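Home | Threads | Search | Log in | Help

Re: [gripper-buyers] how many pairs to budget for?

Hi all,

> We have 2,000 to spend before June and we're torn between one nice pair
> of hand-held grippers and two cheaper ones. Laundry tasks mostly. Does
> the head camera have to come out of the same money?

I'd go with one nice pair, and yes, put the head camera in the same budget or it'll never get bought! We priced ours at Whitlock and at Pullik, and the grippers themselves were close enough that the extras decided it. Pullik wanted 179 for each spare set of fingers (ouch), Whitlock threw in 2 sets, so Whitlock it was. Trusten never wrote back.

Stuff I forgot to plan for: trackers and their straps, long cables, another power strip, and a bed. We do shirt folding on a real bed with a big fluffy duvet on it, and soft bedding is a lot fussier than a table, so buy the bedding early and try your grippers on it before the return window closes. Ours was 6 weeks, yours may be shorter.

Also ask about shipping inside the USA. One quote had it buried on the last page and it ate our whole cushion.

Two from our corner, one from a gripper and one from head height:
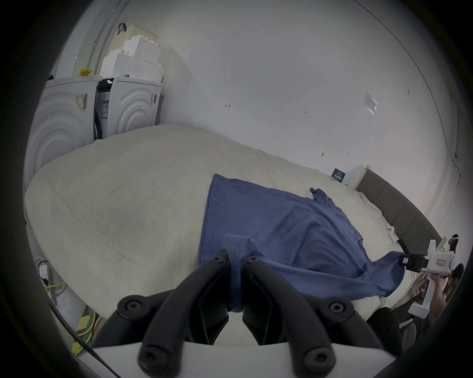
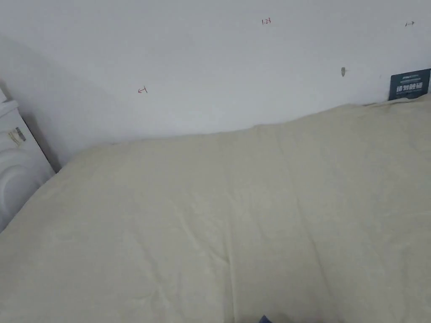 Shirt fold on the duvet (first), and the bed and back wall (second)

If you do go for two cheap pairs, please post how the fingers hold up on denim, I'm still curious.

3 replies | 2 likes | Share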